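마리노 공용 작업실, 수납장 정리 주간 마무리

마리노 공용 작업실의 봄맞이 수납장 정리가 드디어 끝났습니다! 5월 내내 틈틈이 이어진 이번 정리에서는 자재 수납장과 공구 서랍, 창가 선반까지 작업실의 거의 모든 보관 공간을 한 번씩 비웠다가 다시 채웠습니다. 오랫동안 미뤄 온 일이라 이용자들의 반응도 무척 뜨겁습니다.

정리를 맡은 생활공방 모임 플레넥(Fleneck)에 따르면 수납장에서 나온 물건은 모두 168점입니다. 이 가운데 50점은 주인을 찾아 돌려주었고, 쓸 만하지만 찾아가는 사람이 없는 물건은 입구 쪽 나눔 상자로 옮겼습니다. 나눔 상자는 첫날 오전에 벌써 절반이 비었다고 하네요. 특히 색깔별로 감아 둔 끈과 크기가 제각각인 빈 병이 인기였습니다. 뚜껑만 남은 통도 꽤 나왔는데, 짝이 맞는 통을 찾는 분은 나눔 상자 옆 메모판을 봐 주세요.

새 보관 규칙은 단순합니다. 자주 쓰는 물건은 눈높이 칸에, 무거운 것은 맨 아래 칸에, 액체가 든 용기는 반드시 세워서 둡니다. 개인 물건에는 이름표를 붙이고, 이름표 없는 물건은 30일 동안 보관한 뒤 나눔 상자로 보냅니다. 이름표는 한 묶음에 1000원이며 안내대에서 바로 살 수 있습니다. 손글씨로 써도 되고, 안내대의 라벨기를 빌려도 좋습니다.

가장 반가운 변화는 역시 수납장 안쪽입니다. 문을 열 때마다 앞줄의 상자를 전부 꺼내야 했던 예전과 달리, 이제는 칸마다 종류를 나누어 필요한 것만 쏙 꺼내면 됩니다. 사포를 찾다가 풀통부터 세 개씩 만나던 시절이여, 안녕! 칸별 목록은 문 안쪽에 붙일 예정이고, 목록에 넣고 싶은 품목이 있으면 안내대에 쪽지를 남겨 주시면 됩니다.

이웃 공방 사리브포트(Sarivport)에서도 같은 방식으로 정리를 시작한다는 소식입니다. 두 곳이 남는 자재를 서로 바꾸는 교환 장터도 준비하고 있는데, 장소는 리르니스(Rirness) 안뜰이 유력합니다. 자투리 천과 나무 조각, 빈 용기 모두 환영하니 집에 있는 것도 미리 골라 두세요. 장터 날짜가 정해지면 작업실 게시판에 바로 올리겠습니다.

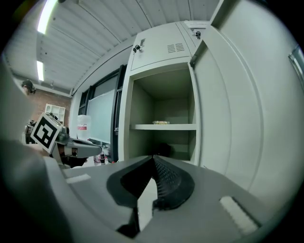
새 규칙은 6월부터 적용되며, 그 전까지는 오전 10시부터 오후 6시 사이에 안내대에서 보관 칸을 신청할 수 있습니다.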